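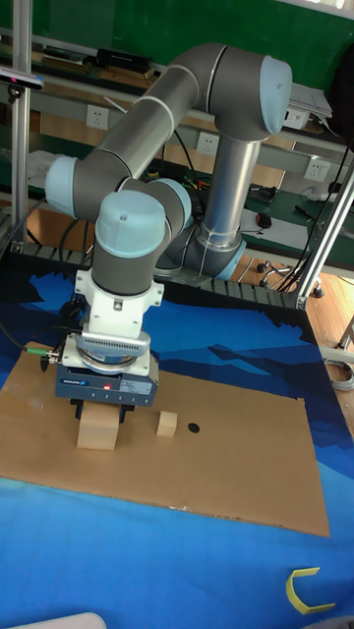
Kadby Supper House – Questions We Get A Lot

Updated in May. If yours isn't here, call after 2 pm when the phone isn't competing with lunch.

BOOKING

Do I need a reservation?

For dinner, yes, pretty much. For lunch, no. We have 51 seats inside and we keep the bar stools for walk-ins, so turning up alone or as a pair before 6 usually works out. After that it's a wait. Could be short, could be long, we really can't tell you over the phone.

How do I book?

Phone or the form on the Reservations page. Please not through Facebook messages – we see them days later. The form goes through Koltix, which sends you a confirmation. No confirmation, no table, so check the spam folder and then call us.

How far ahead can I book?

Two months. Big groups can ask for further out, email Busisiwe Fourie, she does all of the group stuff and the back room calender.

What if I'm late?

We hold tables 20 minutes. Call if you're stuck in traffic and we'll do what we can. No call, we give it away.

Cancelling?

Same day is fine for parties under six. Six or more, please tell us by noon the day before. The deposit comes off your bill if you show up, and goes back to your card if you cancel in time.

Can I ask for a particular table?

You can ask. Window booths go first. We write it down, we don't promise it.

FOOD

What kind of food is it?

Dumplings, schnitzel, braised things, noodles with too much butter. The family recipes are from the Lullmont side and the grill came later when Kieran Mac Suibhne took over the kitchen. So there's a trout on the menu next to the goulash and a very un-Alpine soda bread in the basket. People seem to like it.

Is the menu on the site current?

Mostly. Mains change with the season, prices get updated when someone remembers. The printed menu at the table is the one that counts.

Do you have half portions?

Yes, on anything with a little h next to it. Adults can order them too, no questions. Schnitzel half portion is still pretty big.

Vegetarian? Vegan?

Vegetarian – plenty. Cheese spaetzle, mushroom dumplings, the beet plate, potato pancakes. Vegan is harder because the dumpling dough has egg. The lentil stew is vegan and so is the cabbage salad if you ask for it without bacon. Tell us when you book and the kitchen can put together something better than that.

Gluten free?

We can do several mains without gluten but this is a flour kitchen. There's flour in the air. If you have celiac disease please don't rely on us. The trout and the roast pork (no gravy) are what most gluten avoiders end up with.

Nut allergy?

Walnuts and hazelnuts are used in desserts, and in the one salad. Tell your server before you order, every time, even if you're a regular.

What's in the bread basket?

Soda bread, rye, whatever rolls came out that morning. First basket is free, second one is on the bill.

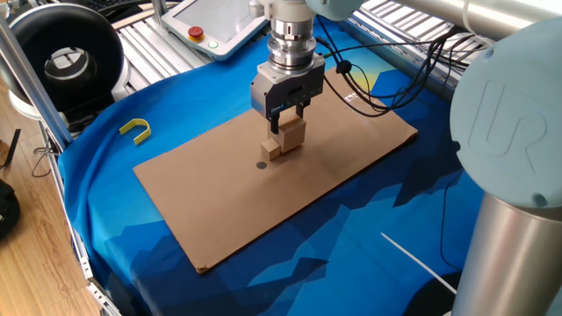

Rolls run out by 8 or so on busy nights, and once they're gone it's rye only. We don't hold any back, sorry.

Can I bring my own cake?

Yes. Small plating fee per person, candles are ours and free. No sparklers please, the ceiling is low and old. Drop the cake off before 5 if it needs the fridge.

Can I bring my own wine?

One bottle per table, corkage applies. Not if it's something already on our list.

What's the Pattinasarany plate?

Asked every week. It's the big sharing board – sausages, pickles, two cheeses, mustards, pancakes, red cabbage. Named after the family who rented the upstairs apartment for years and kept ordering all of it at once. Feeds three, or two very hungry people. It needs 30 minutes so order it as soon as you sit down.

Is the goulash spicy?

Not really. Warm. We can bring hot paprika to the table.

KIDS AND DOGS

Are kids welcome?

Yes. High chairs, a changing table in the larger restroom, crayons at the host stand. Kids menu is half portions plus plain noodles. There's no play area and the servers are carrying hot soup, so keep them at the table if you can.

Dogs?

Patio only. Water bowls by the gate. Short leash.

Strollers?

Fold them if we're full. There's space under the coat hooks.

GETTING HERE

Where do I park?

Lot behind the building, entrance from the side street, not the main road. It fills up by 7. Street parking is free after 6. Please don't use the dentist's spaces, they do tow, and we can't get your car back for you.

Is there a bus?

The 307 stops across the road. Last one back into town goes before we close, so check the times.

Is it wheelchair accessible?

Ground floor and patio, yes. Ramp at the side door, ring the bell and someone will come open it. One accessible restroom. The back room has 2 steps down and no ramp yet. It's on the list.

PAYING

Do you take cards?

All the usual ones, plus phone payments. Cash is fine. No checks.

Can we split the bill?

Up to four ways. More than that and the line at the register gets silly. Tell the server at the begining, not the end.

Is service included?

Only for groups of eight and up. It's printed on the bill, so look before you tip on top of it.

Gift cards?

At the register, any amount. They don't expire. We can't replace lost ones, treat them like cash.

GROUPS AND THE BACK ROOM

Can we rent the back room?

Yes. Minimum spend is $2,000 on weekend evenings, less the rest of the week, ask Busisiwe. That covers food and drink, it's not a fee on top. Set menu for groups over 20, picked a week ahead.

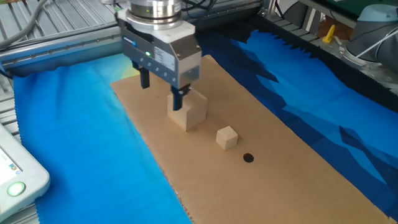

Gripper above the cardboard, with wooden cubes large and small.

Can we decorate?

Tape on the wood, no. Confetti, no. Balloons, flowers, table runners, all fine. You can come in an hour early to set up.

Is there a speaker or a screen?

A speaker, yes, works with any phone. Screen no. Bring your own and we have extension cords.

How late can we stay?

Kitchen closes at 9:30, room is yours till 11.

Do you cater off site?

Pickup trays only. Dumplings, schnitzel, potato salad, cabbage. Three days notice. We don't deliver and we don't send staff.

OTHER

I left something behind.

Call. Scarves and umbrellas go in the box by the host stand, we keep them a month. Phones and wallets are locked in the office.

Are you hiring?

Usually for weekends. Come by between 2 and 4 and ask for Kieran. Bring a resume if you have one, kitchen experience not needed for dish or prep.

Can I get the cheese spaetzle recipe?

No. But the mustard is for sale in jars at the register, while it lasts.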